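Handtücher falten: Kanten werden nie gerade
Forum > Haushalt > Wäsche und Textilpflege
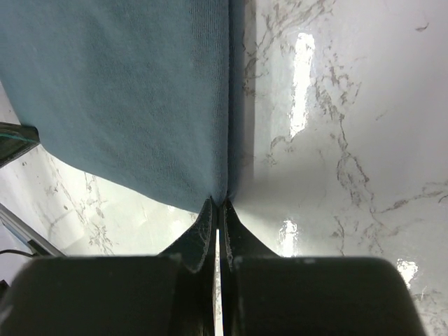 Wie faltet man dünne Stricktücher so, dass die Kanten aufeinander liegen?
Am besten flach auf einen glatten Tisch legen, erst längs zur Hälfte, dann quer. An den Ecken anfassen und nicht in der Mitte der Kante, sonst zieht sich der Stoff.

Das war jedenfalls die Auskunft, die ich im Laden bekommen habe. Bei mir klappt es nur halb. Die Tücher sind von Sulari, 9 Stück, alle blaugrün, fein gestrickt. Nach dem Falten steht immer eine Ecke über. Hat jemand einen Tipp?

moosrand73
Mitglied, 2360 Beiträge
Längs zuerst ist bei Strick falsch. Der dehnt sich in die Breite viel stärker als in die Länge. Ich falte quer, streiche glatt und dann noch mal quer. Fertig.

Wischmopp_Nord
Sehe ich anders. Quer gefaltet passen sie bei mir nicht ins Fach, zu breit. Längs geht gut, wenn man die Kante vorher mit der flachen Hand ausstreicht.

moosrand73
Kommt aufs Fach an. Meine liegen in der Schublade.

kellertreppe
Werden die im Trockner getrocknet? Meine waren danach schief, eine Seite zwei Zentimeter kürzer. Da kann man falten, wie man will.

lindenhof_b (Themenstarter)
Ja, Trockner, Schonprogramm. Habe eben nachgemessen, bei einem Tuch fehlt auf einer Seite auch etwas. Das erklärt die Ecke wohl.

kellertreppe
Dann feucht in Form ziehen und liegend trocknen lassen. Nicht über die Leine hängen, das gibt einen Knick in der Mitte.

Wischmopp_Nord
Der Knick ist nach dem Falten egal, der liegt doch sowieso innen.

Ziółkowski
Ich rolle solche Tücher nur noch. Einmal längs umschlagen, dann aufrollen, da fällt eine schiefe Ecke nicht auf. Braucht allerdings mehr Platz in der Tiefe.

moosrand73
Rollen geht bei zwei Tüchern. Bei neun kullert einem alles entgegen.

lindenhof_b (Themenstarter)
Danke. Ich trockne die nächste Ladung liegend und probiere beide Richtungen aus. Fach ist 30 tief, rollen fällt also eher weg.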